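Search products, guides, support

Skernex Rano Desktop Security Key

The Rano is a small metal key that plugs into your computer and proves you are you. It does one job. We considered adding a flashlight and were talked out of it.

If you have ever been emailed by a bank that turned out to be a teenager, you already understand the problem. Most break-ins at small companies involve very little breaking. Somebody gets a message that looks like the shared calendar, types a password into a page that looks like the login page, and goes back to lunch. By the time dessert comes round, a stranger is reading the payroll folder. The stranger didn't need to be clever, and on the whole was not.

A password can be typed into the wrong page. So can the six-digit code from your phone, which people hand over with remarkable cheer when a page asks for it nicely. The Rano checks the address of the site before it answers. If the address is wrong, it stays silent, however official the logo looks and however many exclamation marks are in the subject line.

What it does

You register the key once with each account. After that, signing in means typing your name, plugging in the key and touching the round pad on top. The secret part stays inside the key and is never sent anywhere, so a site that gets robbed has nothing of yours worth stealing, at least as far as logging in goes. Your purchase history is between you and them.

The key stores up to 200 sign-ins. Malsha Munasinghe, who wrote the firmware, has used 30 of hers and regards anyone with more accounts than that as a cautionary tale.

There is no battery, no app, no subscription and no Bluetooth. We get asked for Bluetooth a good deal. The answer is a long one involving radio, and we will spare you.

Setting it up

Open the security settings of the account you want to protect and look for "security key" or "passkey." Every service hides this in a different place, apparently for sport. Plug in the Rano, wait for the light to blink, touch the pad and choose a PIN. Pick one you haven't used on your phone, your front door and your suitcase.

Then do it all again with a second key. We sell them in pairs for this reason, and yes, we also like selling two of things. Keep one on your desk or keyring and the other somewhere boring: a drawer, a safe, the box with the warranty papers for a toaster you no longer own. A key kept with its spare is one key.

After eight wrong PINs the Rano locks and has to be reset, which wipes it. There's no master code. Debashish Saha on our support desk can't unlock it for you, and he has been offered cake.
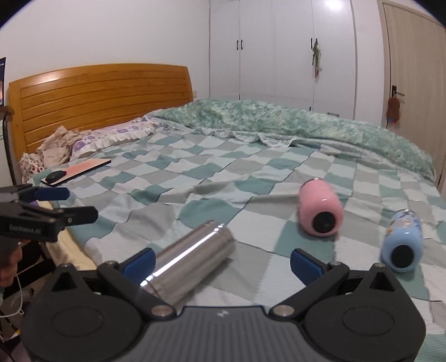
What happens if I lose the key?

Sign in with your spare, remove the lost key from each account and register a new one. Whoever finds the old one would need your PIN as well, and they get eight guesses. If you never set up a spare, you'll be relying on each service's recovery process, so download the backup codes now and print them.

Who it suits

Small offices, mostly, and anyone whose email is the way into everything else they own. Reporters, clinics, law firms and landlords buy a lot of them. So do people who have just had a very bad week, and we would rather meet you before that.

It won't help if your computer already has something nasty running on it. A key guards the moment of signing in; after that, a bad program can ride along on the session you opened. Install your updates. It also won't help with the phone call from "the fraud department," for which the best device remains the red button on your phone.

For teams

Orders of 20 keys or more come with the Miah console, a plain web page where an administrator can see which key was issued to which person and mark one as lost. It doesn't show where people sign in or when. Managers ask. It still doesn't.

Vuvodau, a freight broker with 298 staff, moved over to the Rano in November. Their IT department expected complaints about the touching and got them. The complaints stopped once the old rule about changing passwords every month was dropped, and we're told there was some light applause.

Details

Connector: USB-C, with a USB-A adapter in the box
Sign-in standards: FIDO2 and U2F
Case: steel, with a hole for a keyring
Works with: Windows, macOS, Linux, ChromeOS, and phones with a USB-C port
Firmware: fixed at the factory and can't be changed afterward, by you, by us or by anybody with a van outside
In the box: two keys, one adapter, one leaflet

Warranty and returns

Two years on the keys, one on the adapter. The case will survive a washing machine, going by our mail, but the warranty doesn't cover laundry. Returned keys are destroyed and never resold. If a key reaches you with the paper seal torn, don't use it. Write to us and we'll send another.

Firmware notes last updated 3 June 2024. The change was to the blink, which some customers had described as smug. It is now slower.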